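4.3 Tray handling exercise: set-up and first run

This section is for club members who have completed the arm safety session (section 2). Two people are needed: one at the console and one at the stop button. The operator signs the log before power is applied.

CAUTION: Keep hands and sleeves clear of the table while the arms are enabled. The stop button cuts drive power only. The arms may sag when it is pressed.

1. Check that both arms are in the rest pose and that the console shows no faults.

2. Place the tray flat on the table, within reach of the right arm. Remove any loose parts from the recesses.

3. Switch on the Sonent controller and wait for the self-test to finish. Do not touch the fingers during this time.

4. Load the profile tray_b from the club folder. Profiles saved before March use the old finger limits and must not be loaded.

5. Set the grip limit to 1,419. The units are controller counts. The controller will accept values up to 3,000, but anything above the set limit needs the agreement of Efe Odukoya or Solène Marty.

6. Enable the right arm. Leave the left arm disabled until section 4.5.

7. Lower the hand in slow mode and close the fingers in short steps.

NOTE: If the console reports "limit reached" before the fingers touch the tray, open the hand fully and repeat step 7. If the message returns, enter it in the log and stop.
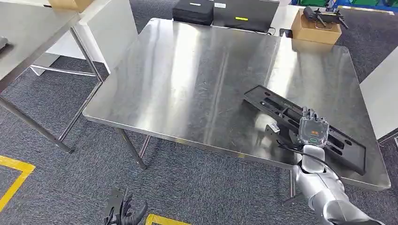 Grip position affects how far the tray tips when it is raised. For this exercise the hand comes down from above and takes the tray near one end, with the fingers curled over the edge. The tray may lie at an angle to the table, as it does with the black one on the steel top; turn the wrist to suit and leave the tray where it is. Check that the cable along the arm has enough slack at the wrist before turning.

8. Raise the tray by the height set in the profile, hold, and lower it.

9. Open the hand, return the arm to rest and disable it.

10. Save the run under the team name (Besson or Tremetti) and record the grip limit used.

Faults that do not clear after a restart go to Sepehr Shojaei. Do not open the hand housing.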